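### 4.2 Reception after dark on hand-cranked sets

The evening sessions were the part of the study we looked forward to most, and they did not disappoint! We ran two portable receivers side by side, the Vakora and the Tindum, on the porch of the field house at Fasano. Both were charged only by their cranks. Neither set was allowed an outside antenna in the first round, just the telescoping whip pulled out to its full length.

Shortwave listeners have long said that the bands between the evening news hour and midnight are the liveliest, and our logs agree with them. Over the whole series we wrote down 1157 separate signals, counting a station again only when it came back on a different frequency. A large share of these were faint, and many faded in and out within a minute or so, but even the faint ones could often be named from an interval tune or a few words of speech (it is a real thrill to pull a station name out of the noise on a radio you have just wound up by hand).

The Tindum was the quieter of the two sets. Its tuning knob has a slow, heavy feel that made it easy to stop right on a weak carrier, while the Vakora, which tunes in steps of 5 kHz, sometimes jumped past one. On the other hand, the Vakora ran longer on a charge. After 65 turns of the crank it played at low volume through a full listening period on every night but one, and we were delighted with that.
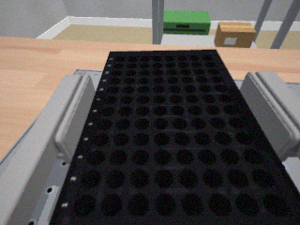 **Figure 3.** Black multi-well plate held between two light gray gripper fingers (computer rendering).

Juwita Oei, reading an early draft, objected that a fixed number of turns is not a fair test, as one person cranks fast and the next cranks slowly, and she wanted the speed written down along with the count. We think she is right. From the following Tuesday on we cranked to the beat of a metronome, and the gap between the sets got smaller, though the Vakora still came out ahead. The earlier nights are kept in the log but left out of the run-time comparison.

For the second round we clipped a length of plain wire to each whip and ran it out to the fence. What a difference! Signals that had been a mutter under the static came up clear enough to follow, and the Tindum in particular seemed to wake up. The Vakora gained less. Strong local stations began to spill over onto their neighbors, and on two evenings we had to shorten its wire to hear anything at all in the lower bands. Jafri (in press) describes the same kind of overload in small portables and suggests a simple switched attenuator, a fix we would love to try.

Noise from inside the house was a bigger problem than we had planned for. A phone charger by the kitchen window put a steady buzz across both sets until it was unplugged, and a dimmer in the hallway did the same on a narrower stretch of the dial. All sessions used in Section 5 were recorded with both of these off.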